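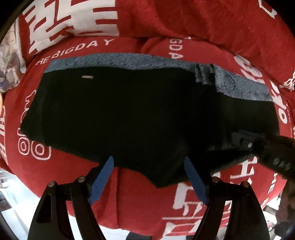
ok winter laundry thread, going on day two of it. We got back from Dikthorpe with 46 lbs of dirty clothes (Siiri weighed the bags for the airline, I did not want to know that number). All the fleece is getting folded tonight. I've been using the red blanket as a folding surface, the one with the big white letters, and black fleece on top of red is so much easier to see than black fleece on our dark couch. Every bit of lint, every seam. Why did I not do this years ago

step one for me is always lay it flat. FLAT flat. Hand down the middle, push out to the sides. Fleece holds a wrinkle like a grudge if you leave it balled in the basket overnight, ask me how I know

I do not iron fleece. Please do not iron fleece. Lwazi ironed fleece in December and now there's a shiny patch on the knee of his good pair and the whole house smelled like a burnt comb

waistbands. Ok. If the band wants to roll, fold it down once toward you and press with your palm, then do the sides. If you do the sides first the band just flops open again and you're back where you started

somebody asked about pilling, yes, it's the dryer. Low heat, inside out, take them out while they're a tiny bit damp and hang over a door. I was doing high heat for years becuase I'm impatient. RIP to many soft things

also no fabric softener on fleece!! makes it feel waxy after a while. Half a cup of white vinegar in the rinse. No it does not smell once it's dry

detergent: whatever's on sale. Right now its the Uvlow powder, 245 for the big tub at the place by the station (that's in the money here, not dollars, calm down). Works fine. Clumps if you leave the lid off

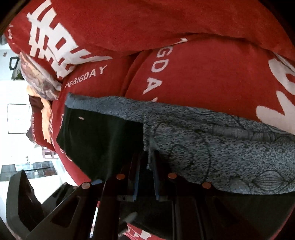
anyway the fold. Long things in half lengthwise, leg on leg, then bottom up to just under the band, then once more. You get a brick. Brick goes in the drawer standing up so you can see all of them at once and don't have to dig. Régis calls it the filing cabinet, he can call it what he wants, he found his own pajamas this morning without asking me

patterned stuff I fold with the pattern OUT. Plain stuff, label out. That's the only system that has ever lasted in this house

if something's too puffy to stay in thirds don't fight it, just roll it. The plush robe gets rolled. The thick socks get rolled. Guest towels also get rolled but that's just me showing off

blanket goes last. Need it under everything till then. Shake it outside first, because whatever was on the clothes is on the blanket now. Then I fold it in half, half, half, and it lives at the foot of the bed till spring

washing a plush blanket: by itself. Alone. Cold. I put ours in with towels one time and the towels were pink and fuzzy for a month. Ozan still has one of them at his place, he says he likes the color

and if your machine's small don't cram it, take it to the laundromat. The Rarnow one has the giant front loaders, bring coins, the card thing has been broken forever. I think the big one takes 400 a load? might of gone up

drawer update: everything fits except two sweaters and a hoodie nobody is claiming. Hoodie is going in the donate bag at the end of the week, you have been warned, all of you

oh and for the person who asked, drawer dividers are just shoe boxes with the lids cut down. Ertürk had real ones and I stood there holding them for ten minutes and put them back

still one whole basket of socks left. Doing those tomorrow in front of the TV. If you have a sock method that isnt "throw them in a bag and hope" pls reply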